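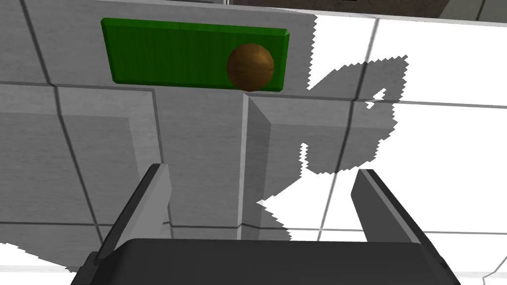

3 min read

Good Practice Gallery: Simulated Handling Tasks

Brotach publishes its rules for household handling robots in two parts. The first covers work carried out in simulation and the second covers work in the Platden test rooms. The gallery on this page belongs to the first part and should be read alongside sections 2 and 4 of the handling code, which was last amended in October. It is intended for operators, reviewers and partner organisations who are preparing a submission under the Roy scheme.

1. Approach with the gripper open
The fingers are spread wide and empty, with the green block and the brown wooden ball ahead of them. Section 2 requires the operator to stop at this stage and confirm which object is the target before moving closer. Where one object overlaps another in the view, as the ball overlaps the block, the target must be named in the task record.

2. Large items and the loss of view
A large black object takes up much of the gripper view, and the hexagonal floor tiles can be seen only to one side. Section 4 states that a second view must be available whenever the item being handled hides the area ahead. Speed is to be reduced to 30 per cent of the normal setting until the view is restored.

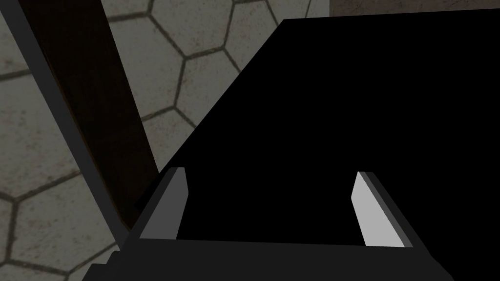 Does a task completed in simulation count towards approval for use in a real room?

Simulated work counts towards the first stage only. An applicant must complete 30 accepted runs of each task in simulation before a place in the Platden rooms can be requested, and the results of the two stages are assessed separately.

3. Doorways
Both grippers are forward of the white upper body, between a dark wall and an open panelled door. A small room with an armchair and a small white table lies beyond. The code treats a doorway as a restricted space. Arms should be drawn in before the base moves through, and nothing held in a gripper may extend further than the widest point of the body - this applies to small items as well as large ones.

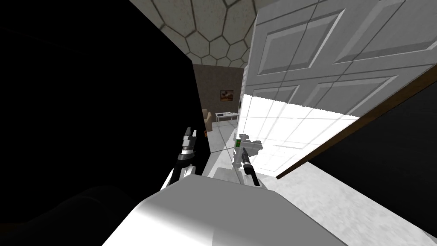 Filed under: Standards and Guidance / Mobile Handling

Reviewers are asked to pay particular attention to doors that open towards the robot. The position of the door must be entered in the task record at the start of the run and again at the end. Runs in which either entry is missing will be returned to the operator without a mark.

Submissions should be made through the Tokero portal and should include the full task record, the operator's notes and the version number of the simulated room. Requests for an exemption from section 4 must be made in writing to Zhiqiang Bai, Head of Operating Standards, before the run takes place. Exemptions are not granted afterwards.

Page last reviewed: December 27, 2021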